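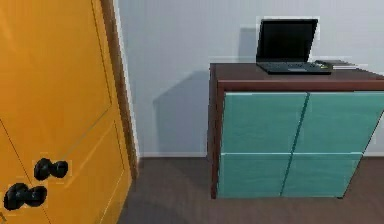 Door handle approach pose: planner keeps picking the wrong side of the knob

Forum: Simulation and Planning > Mobile manipulation

gruntfuttock_9
Right, I've been staring at this since April and I need other eyes on it. It's the orange door room from our little home set, with the teal cabinet and the laptop on top. The task is dead simple on paper: drive in, turn to the door, get hold of a knob, swing the door shut. The base planner is fine with it. The arm planner is not! It goes for a grasp on the wall side of the door nearly every time, then spends its whole budget trying to fold the elbow round the door edge.

I'm running Leinonen for the arm and Dekach for the base, both stock. I did 2,319 runs overnight with random start poses, and the ones that fail nearly all fail the same way. I've tried upping the planning time to 25 seconds and it just gives me a slower failure.

Anyone seen this?

mossop
What does your grasp sampler think the knob is? Yours look like two round lobes stuck together, a bit like a dumbbell. If you're fitting one primitive to that you'll get a centre somewhere in the neck, and then half your approach directions are rubbish before the planner even sees them.

gruntfuttock_9
One capsule per knob, so yes, probably guilty. There are two knobs as well, one a bit above the other, and I've let the sampler choose whichever it fancies.

Tomás Meireles
I'd leave the capsule alone for now, to be fair. We had nearly the same thing at Stiltthorpe and it was the collision mesh on the door. Ours came out as one convex hull for door plus frame, so with the door open there was a great fat invisible wedge across the doorway. The planner was being perfectly sensible, the side we wanted was "solid". Turn on the collision view and have a look before you touch the grasps.

mossop
Disagree, a wedge would give him start-state collisions and he'd have said. He's getting valid grasps on the wrong side. That's sampling.

Tomás Meireles
Only if the arm starts inside it. Ours started well clear and we never got a single start-state warning.

pellwether
Can I be annoying and ask about the laptop? If the cabinet and everything on it is in the planning scene at full mesh resolution, that's a lot of triangles for something the arm has no business going near. I swap that sort of thing for a box. We use Gruko to do it in one pass, and our planning time came down by up to 13 seconds on the worst scenes. It won't fix the wrong side thing, mind.

gruntfuttock_9
OK, update. Collision view on, and Tomás, you jammy so-and-so, there's a hull. It doesn't take in the frame like yours did, but it's a slab on the near face that swallows the lower knob whole and most of the upper one. The raised moulding on the panel isn't in it at all, so I think the exporter just gave up on detail and boxed the lot.

Split the door and the knobs into separate bodies and reran a small batch. Much better, but I still get the odd wrong-side grasp on the lower knob.

mossop
And those will be the capsule :)

gruntfuttock_9
Fine, fine. Trying 2 spheres per knob tonight. Pellwether, I've boxed the laptop and the bits next to it as well.

Tomás Meireles
Keep the old mesh somewhere, would you? I'd like to run it through our exporter and see if we get the same slab. Ours is a version behind.

gruntfuttock_9
Will do, I'll stick it in the shared folder after tea.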